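Subject: Re: [flenitora-users] Is hand guiding worth the bother for pushing tasks?
From: Gunnel Strömberg
To: flenitora-users

On the list, Sæther wrote:

> We've got the arm to the point where it will follow a gamepad, with
> a fair bit of lag. Before I sink another month into the remote side,
> is anyone getting decent results by just grabbing the arm and moving
> it? My worry is that my own hand ends up in every camera view. Also,
> how many demos do you need before it stops doing silly things? We
> only want to push small objects about, no grasping.

Hello Sæther, and hello everyone else,

Yes, do try it by hand, if only for an afternoon! We went back and forth on this at Wuvevbridge all last July and I came out of it a fan of both methods, for different reasons.

Hand guiding is lovely for finding out what the task is. You feel straight away when the tip is too high and rides over the top of a block, or when you've come at a corner and the block is going to spin instead of slide. I did 30 pushes that way in one sitting and learned more than I had in weeks with the controller. You are right about the hand, though. Our first model did very well as long as somebody's sleeve was in view, and then went completely vague without it. So now we guide by hand to practise, and record by remote control with everybody standing back from the table.
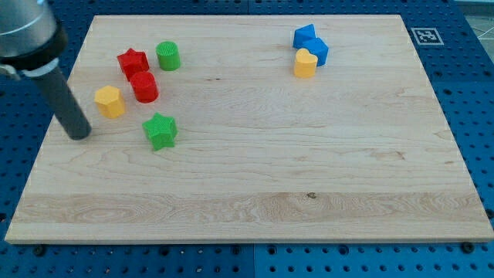
Remote control got much better for us once we stopped trying to steer everything. We lock the height of the tip in Plira, lock the tilt as well, and leave the operator with two directions on the board. That's all a push needs. Suddenly people who had never touched the arm could give a clean demo after 5 minutes of practice, and the lag bothered them far less. The other thing I'd say is to choose your instructions with care. With two star-shaped blocks out, a red one and a green one, "push the star" means nothing, so the operator gets the colour and the shape every time. Same goes for the cylinders. And write the instruction down before the push, never after – people are very good at deciding that wherever the block ended up was where they meant it to go.

As for how many: we have 1572 demos in the set now, which sounds like a lot but they are short. It was already doing sensible things long before that. What helped most was having four different people drive. I come in slowly and nudge, one of my colleagues takes a great run-up, and the mixture seems to be good for it. Please keep the wobbly ones too, where the operator overshoots, goes round and has a second go. We threw those away at first and I still regret it, they were the only place it could learn how to recover.

If your lag is bad, check whether your gamepad loop is waiting on the camera. Ours was. Took me ages to spot.

I can send our Plira settings file if you'd like something to start from.

Gunnel

Last updated: Mar 12, 2026

Comments

pegleg_tom: The sleeve thing happened to us as well, only with a wristwatch. Did you keep any of the hand-guided runs in the training set?

Gunnel Strömberg: None in the end. I replayed a few on the arm with no one touching it and recorded those, and that worked nicely, but it was slower than just driving it again.

mirrenk: Would love the settings file too please. We've been letting people control the height all this time and the tip keeps hitting the table.

Sæther: Checked the loop this morning and it was waiting on the camera. Thank you!! Will report back on the hand guiding.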